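Hand-Guided Grippers at a Furniture Parts Workshop: Effects on Bench Work

Student project report, industrial engineering, second-year group project
Submitted 9/28/22

1. Background

Okmont makes small fittings and sub-assemblies for flat-pack furniture. The finishing bench is the last manual station before packing. Workers there pick up parts from a tabletop, check them for burrs, press in plastic inserts and sort the parts into trays. In January the company began to prepare this station for partial automation. The supplier, Nurnov, proposed a two-finger gripper on a fixed arm. Before the arm is installed, workers use a hand-held version of the same gripper to do the picking themselves, and the recorded motions are used to program the arm.

Our group was asked by the course to study a workplace where tasks are being moved from people to machines. We did not evaluate the arm itself. The question was what the preparation phase changes for the people at the bench.

2. Method

We observed 4 workers on the day shift and interviewed each of them twice, once before and once after they had used the hand-held tool for a full rotation. The interviews followed a fixed list of topics: posture, pace, skill, control over the order of tasks, and expectations for the job after installation. We also had access to the production log, which lists completed trays but not individual workers. The target for the recording phase was 3000 picks, divided into blocks of 100.

Two limits should be stated here. The sample is small, and all four workers had volunteered for the recording work. Workers who declined were not interviewed.

3. The task with the tool

In normal bench work a part is picked up with the fingertips, turned in the hand and placed. The turn is also the inspection: the worker feels for a burr while moving the part. With the tool the worker holds a grip, brings the two fingers down on either side of the part, closes them, lifts, and opens over the tray. The part is not touched by hand at any point in the cycle, so inspection has to be a separate step.

Each cycle starts with the fingers open over the tabletop. The workers were told to keep this starting position similar from pick to pick, with the fingers apart and the area between them clear until the tool moved to the part.

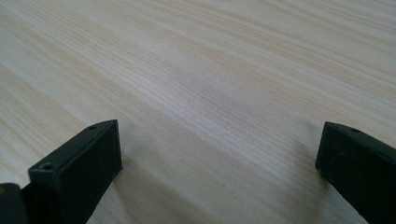 Figure 1. Open gripper fingers over the wooden tabletop.

The starting position was the point most often raised in the second round of interviews. Three workers said that returning to it broke their rhythm. At the bench they normally reach for the next part while the other hand is still placing the last one. The tool takes this overlap away. One worker preferred the fixed start and said it made the work easier to pace.

4. Findings

4.1 Physical load. Wrist turning went down and shoulder load went up. The tool has to be held clear of the table between picks, and the bench height had been set for seated fingertip work. Okmont raised the stools after the first 1000 picks. The workers reported less shoulder strain after this, but we have no measurements to support it.

4.2 Skill. All four described the tool as easy to learn and hard to do well. Small parts slid if the fingers closed off center. The workers developed their own fixes, such as coming in at a slant or closing halfway before lowering. These fixes are now part of the recordings. They were not written down anywhere else, and the workers received no credit for them in the pay grade.

4.3 Control. Bench workers at Okmont choose the order of their trays. During recording the order was set by a schedule from Nurnov. Two workers called this the largest change, larger than the tool itself.

4.4 Expectations. Management has stated that no positions will be cut in the first year. The planned role after installation is "cell attendant" - loading parts, clearing jams and doing the burr check as a separate task. The workers had been told the title but had not seen a task list when we finished the interviews.

5. Discussion

The recording phase is treated in the project plan as a technical step. Our material suggests that it is also the period in which the new job takes shape. The separation of inspection from handling, the fixed starting position and the outside schedule all appeared before any arm was in place. If they stay, the attendant role will hold the check but lose the handling that made the check quick.

We recommend that Okmont write the attendant task list together with the bench workers before installation, that the workers' gripping methods be documented under their own heading in the training material, and that tray order be returned to the bench where the recording plan allows it. A follow-up study should include workers who declined to take part.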